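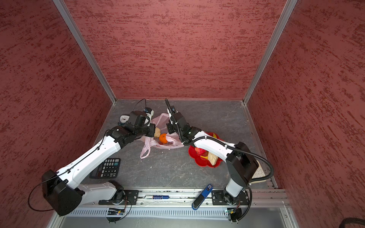 양팔 작업대 그리퍼 비교 시험 중간 보고

조작기술연구실은 지난 분기에 이어 소형 양팔 작업대에서 그리퍼 및 손목 카메라 비교 시험을 진행하고 있다. 본 시험은 하반기 시험 장비의 표준 구성을 정하기 위한 것으로, 7월 중 1차 평가를 마무리하는 것을 목표로 한다. 이번 호에서는 현재까지의 진행 상황과 잠정 결과, 그리고 각 부서에 대한 협조 요청 사항을 정리하여 알린다.

시험 대상

비교 대상은 Clater사와 Stonden사가 제안한 손가락 모듈 두 종이다. Clater 모듈은 손가락 끝의 폭이 좁아 얇은 물체를 집는 데 유리할 것으로 예상되었으며, Stonden 모듈은 접촉면이 넓고 교체 절차가 간단하다는 점에서 후보로 선정되었다. 두 모듈은 동일한 로봇 팔에 번갈아 장착하며, 제어기는 기존에 사용하던 Akgül 제어기를 그대로 유지한다. 제어기를 함께 변경할 경우 파지력 차이의 원인을 구분하기 어렵다는 내부 검토 의견을 반영한 조치이다.

시험의 총괄은 Ozan Coşkun 책임연구원이, 제어기 설정과 기록 관리는 Recep Aydoğan 연구원이 맡고 있다.

시험 방법

두 로봇 팔은 작업 공간 앞쪽의 금속 레일에 나란히 설치되어 있다. 작업 대상으로는 과일 모양의 물체, 꽃 모양 테두리의 빨간 접시, 반투명한 분홍색 비닐봉지, 계산기 등 형상과 강성이 서로 다른 물품을 사용한다. 기본 과제는 봉지와 접시 사이에서 물체를 옮기는 것이며, 한쪽 팔이 봉지를 잡고 다른 쪽 팔이 물체를 집는 협동 동작을 포함한다.

1차 평가에서 계획한 시도 횟수는 모듈별 600회이다. 현재까지 두 모듈을 합하여 1,276회의 시도가 기록되었으며, 이 가운데 계획 횟수를 초과한 분량은 카메라 각도 조정 이후 재시행한 것이다. 재시행분은 별도로 분류하여 보관하고 있으며 모듈 간 비교에는 포함하지 않는다.

각 시도의 성공 여부는 물체가 지정된 위치에 놓이고 두 팔이 대기 자세로 복귀한 시점을 기준으로 판정한다. 물체를 옮겼더라도 접시가 밀려 기준 위치를 벗어난 경우에는 실패로 처리한다.

잠정 결과

단단하고 둥근 물체에 대해서는 두 모듈 간에 뚜렷한 차이가 확인되지 않았다. Stonden 모듈의 경우 해당 물체군에서 91%의 성공률을 보였고, Clater 모듈도 유사한 수준을 유지하였다.

차이는 비닐봉지를 다루는 과제에서 나타났다. Clater 모듈은 손잡이 부분을 집는 동작이 비교적 안정적이었으나, 봉지가 심하게 구겨진 상태에서는 손가락 사이로 여러 겹이 함께 물리는 사례가 반복되었다. Stonden 모듈은 봉지를 놓치는 빈도가 더 높은 대신 한번 잡은 뒤의 유지력은 양호하였다. 두 유형의 실패는 원인이 다르므로 최종 보고서에서는 별도 항목으로 집계할 예정이다.

손목 카메라와 관련해서는 두 그리퍼가 가까이 마주 보는 자세에서 상대편 팔이 시야를 가리는 문제가 보고되었다. 이에 따라 고정 카메라 영상을 보조 입력으로 사용하는 방안을 검토하고 있다. 고정 카메라 역시 팔의 상완과 전완이 작업 공간을 가로지르는 구간에서는 접시 위 물체의 일부가 가려지므로, 두 영상을 어느 시점에 전환할 것인지가 주요 검토 사항이다.

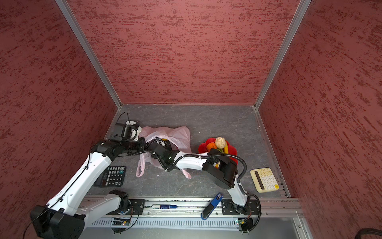
향후 일정 및 협조 요청

1차 평가가 종료되면 배선 정리와 영점 조정을 거쳐 2차 평가에 착수한다. 2차 평가에는 Zastmont사의 손목 카메라 브래킷을 추가하며, 대상 물품은 11종으로 한정한다. 물품 목록은 평가 개시 전에 사내 게시판을 통해 공지한다.

시험 기간 중 작업대 사용을 희망하는 부서는 사전에 Recep Aydoğan 연구원과 일정을 협의하여 주기 바란다. 작업 공간 내 물품의 위치를 임의로 변경하거나 제어기 설정값을 수정하는 일이 없도록 각별한 주의를 요청한다. 부득이하게 설정을 변경한 경우에는 변경 전후의 값을 운용 일지에 기재하여야 한다.

최종 보고서는 2차 평가 완료 후 연구실 자료실에 등록될 예정이며, 시도별 기록의 열람은 총괄 책임자의 승인을 받아 가능하다.

조작기술연구실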